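A Morning at the Postma Mill in Flekville

In January I have visited the open day of the old Postma paper mill, a short walk from the station of Flekville. The entrance was free and the doors opened at 10 a.m.

Our guide was Josefien Van Loon, who works there for many years. She told us that the first mill on this place was built in 1576 and burned down two times. The water wheel of today is younger, but it still turns – slowly, and with a lot of noise.

The pulp room I liked most. Everybody could dip a mold into the vat and make one sheet. Mine became too thick on one side.

After the tour there was coffee in the drying loft, with something small to eat.
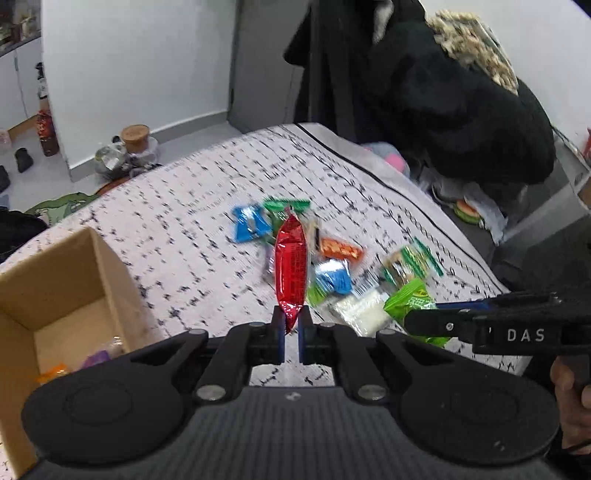 A snack in red foil, at the table with the white patterned cloth.

The loft has 840 wooden pegs for hanging the sheets, said Josefien. My sheet had to stay there overnight, so they sent it to me by mail. If you go, wear warm shoes, the stone floor is very cold.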